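Visit to the Dremside Newsroom

In June, a delegation from the Tununent Media Forum visited the Dremside newsroom, where a small desk examines videos and claims about public figures that spread widely online. The visit was arranged at the invitation of Pierina Morelli, who directs the desk, and was attended by members from both regional chapters.

Ms. Morelli opened with an account of how a clip is selected for review. Staff consider how far it has traveled, whether it concerns an elected official, and whether original footage can be obtained. The desk receives up to 500 reader requests a month. A typical item is assigned to two reporters and read by an editor before publication.
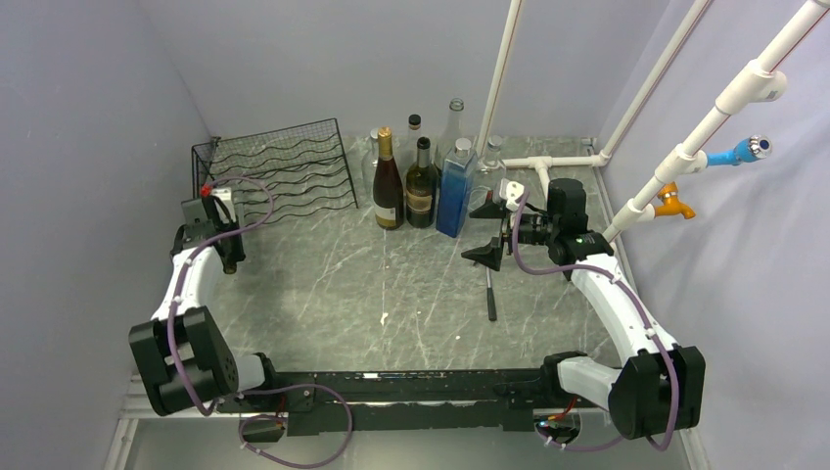 Events and Visits

The second session was led by Gaetano Caputo, who presented a disputed recording of a mayor leaving a debate early. Three versions had circulated, each trimmed at a different point. Members compared them with the full broadcast and discussed the wording of the published verdict, which some considered too cautious.

Gregor Munro asked how corrections are handled. The desk posts them at the top of the original article and keeps the earlier text on request. Brunello Villa raised the matter of translated captions, and it was agreed that the Forum would send its own guidelines to Dremside for comment.

The delegation thanks Ms. Morelli and her colleagues for their time. Members wishing to receive the session notes may apply to the Forum office before 5 p.m.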